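Dikside Earthquake Readiness Project
Progress report to the Brekico fund, 07/12/2021

Work since the April report covered drill enrollment, household supply kits and shelter surveys.

Drill enrollment. The drop, cover and hold drill is now open to all 7 school buildings in the Dikside district. Each building has a written evacuation route and an assembly point outside the fall zone of masonry walls. Two routes were redrawn after the gas main on the north side was moved.

Supply kits. Of the 500 kits funded, 116 have been handed out — all to households in the Nondent flood plain, where soils are most likely to liquefy. Each kit holds water, canned food, a flashlight and a printed shutoff guide for gas and water. The remaining kits are stored at the Dewulf depot on strapped shelving.

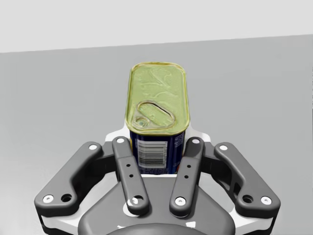
Rectangular metal can with raised rim, lid facing up.

Shelter surveys. Anchoring of water heaters and overhead lights has been checked at the Nondent gym. The gym passed except for one heater strap, which has been ordered. The Dewulf hall survey is behind schedule — the structural drawings were requested in April and have not arrived.

Spending is within budget on all lines except printing. We request approval to move unspent travel money to cover a second run of 500 shutoff guides.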